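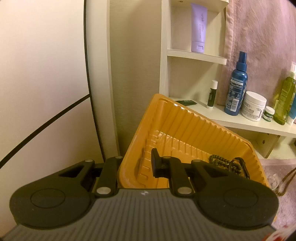 4. FINDINGS: WHO PRICES THE FREIGHT?

I went into the interviews thinking that small firms lose money on foreign orders mainly through exchange rates. It's what I'd have guessed as a reader, and it's what I wrote in my original proposal (which my coauthor Chibuzor Haruna has kindly agreed not to quote). A few conversations into the Graltstead fieldwork I had to throw most of that away. What the owners wanted to talk about was shipping quotes: who gives them, when, and who eats the difference when the real bill comes in.

4.1 The quote comes first

Almost every owner I spoke to quotes a shipping price to a foreign buyer before knowing what the shipment will cost. I found this hard to believe to begin with, so I kept asking. The buyer writes and says, how much to send it here? The owner looks up the last shipment to somewhere nearby, adds a bit, and replies the same afternoon. If the reply takes longer than a day the buyer goes quiet, or so the owners believe. I couldn't test that with the data we have, and I'd love to see somebody try.

The quote then sticks. Of the 455 foreign orders in our sample, only a handful show any change to the freight line between the first email and the final invoice, even where the carrier's bill was far off. Owners told me they felt silly going back to a new customer to ask for another few dollars. One woman who sells sheet music stands put it this way: "They don't know me yet. I'm not going to start by being the person who got it wrong."

So the firm absorbs it. On one order that's nothing much. Over a year it can swallow what the firm thought it was making abroad, and the books often don't show it, for a reason I'll come to in 4.3.

4.2 Light goods and heavy goods

The pattern depends a lot on what's being sold. Small, light items of the sort shown in Figure 2, with its dark beaded bracelet in an orange tray, tend to travel on postal rates that come off a printed table. You weigh the parcel, you read the row, and you're done. Sellers of jewelry, patches, fishing flies and the like were rarely surprised by the carriage itself. Their surprises came from the other end, when a buyer refused to pay the import charge and the parcel sat in a depot for weeks before coming home.

Heavy or awkward goods are a different business altogether. Cultine, a maker of garden gates that was generous with its records, had to deal with a carrier's minimum charge, a fuel surcharge that moved from month to month, a fee for using a lift at the receiving end, and (my favorite, if that's the word) a "residential handling" line that appeared on some bills and was missing from others going to the very same street. Their office manager keeps a folder of these bills. She let me go through it over a sandwich, and I came away thinking that no reasonable person could have quoted any of them right in advance.

I should say that weight alone doesn't sort the firms neatly. Lampshades weigh next to nothing and are a nightmare. Carriers charge for the space a box takes up when that works out higher than its weight, and several owners learned this from their first invoice. We coded these firms with the heavy group, and moving them to the light group makes the gap between the two smaller, though it doesn't close it.

4.3 Where the loss ends up in the books

When I asked owners how much they'd lost on freight in the past year, most gave me a number straight away, and most of the numbers were too low. I don't think anyone was fibbing. The bookkeeping just hides it. Foreign and domestic shipping usually go into one account, so a bad foreign month gets lost in a pile of ordinary local deliveries. Chibuzor and I pulled the two apart by hand using the carriers' bills, and it was slow going — I wouldn't recommend doing it without a second person and a lot of coffee.

Once they were apart, we could compare what each firm had charged with what it had paid. For the heavy group, the typical shortfall on an order came to about 100 dollars. A few orders were much worse, including a single gate shipment that came in 1000 dollars over the quote. Owners remembered those big ones very well and could tell me the buyer's name and what the weather was like. The small shortfalls they'd mostly forgotten, and the small shortfalls are where most of the money went.

4.4 What the firms tried

Some firms had given up quoting by hand. Hakala, which sells rebuilt loom parts, moved to a freight quoting program called Vullance in June and stuck with it. Their shortfall dropped a good deal afterward, but I want to be careful, as they raised their handling fee in the same month and I can't pull those two changes apart. The owner, Musa Nwachukwu, is convinced it was the program. His daughter, who packs the orders, is convinced it was the fee! They argued about it in front of me for some time and I got more out of that than out of the questionnaire.

Other firms went with a flat rate per region. This is easy on everybody and the buyers seem to like it, but it only works if the orders within a region look much alike. For the patch and fly sellers it did. A furniture firm tried it and stopped after one season.

A third group now asks the buyer to arrange the shipping. On paper that moves the whole problem to the other side, and I had expected to find more of it. The owners who'd tried it said they lost orders from private buyers and kept the ones from shops, who often have a carrier of their own already. If you sell mainly to shops, then, it's a decent answer. Most of the firms in this study don't.

4.5 Things I'd ask about if I did it again

Our last round of interviews was in January 2019, right after the holiday rush, and people were tired. I suspect we heard more grumbling than we'd have heard in a calmer month, and grumbling is most of my evidence for 4.1. I'd spread the interviews out next time.

I also never asked properly about insurance. It came up sideways, usually when someone was explaining a damaged parcel, and by the time I saw that it mattered we were nearly done. Some owners pay the carrier for cover on every parcel, some never do, and a couple believed they had cover that the small print took away again. Whichever way it goes, the premium is part of the cost of the order and it ought to sit in our shortfall measure. At the moment it's in there for the firms whose carriers print it on the bill and left out for everyone else. Section 5 reruns the main comparison with insurance stripped out wherever we could find it, and the results for the light group move more than I'd like.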